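Misley Poetry Pamphlets: progress report to the Reddy Fund
Prepared by Sandra Dobson, 2022-06-01

This report covers the work done since our interim note in February. Three of the four pamphlets in the series are now printed. The fourth, Anitha Thampi's, is in second proof and should go to the printer once she has settled the order of the middle section.

Sudheer Raju's pamphlet was printed in an edition of 500. The printer delivered 489 good copies — the rest had a fold running through the title page — and has credited us for the difference. We have not asked for a reprint. Mārtiņš Kairys has had the same number printed, with his Latvian originals on the left-hand pages. Setting these took longer than planned, as two of the poems have very long lines and had to be turned over by hand. He checked each page himself and asked for changes to the stanza breaks in the title sequence.
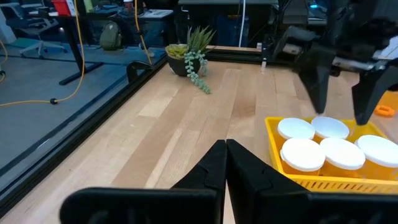 Containers in a basket, with one black gripper above and another in the foreground.

The launch reading at Plundstead library went ahead with three poets. Nizar Obeidat read in Arabic and English, and stayed on to talk about translating his own work, which he does only after leaving a poem alone for a year. Book sales on the night covered the hire of the room and most of the train fares. We would like to hold the second reading in Misley, where several of our subscribers live, but have not yet agreed a date with the hall. 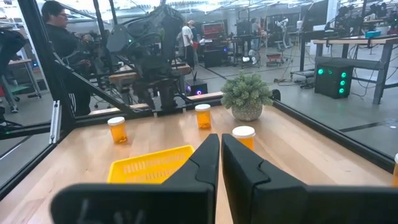 Spending is within the agreed budget apart from postage, where overseas parcels cost more than we allowed. We propose to move the unspent part of the design line to cover this and would be glad of your agreement. Nindov, who distribute for us, have taken copies of the first two titles and will take the third next month.

Still to do: final proofs of the Thampi pamphlet, contributors' copies to all four poets, and the recordings from Plundstead, which need editing before they go on our website.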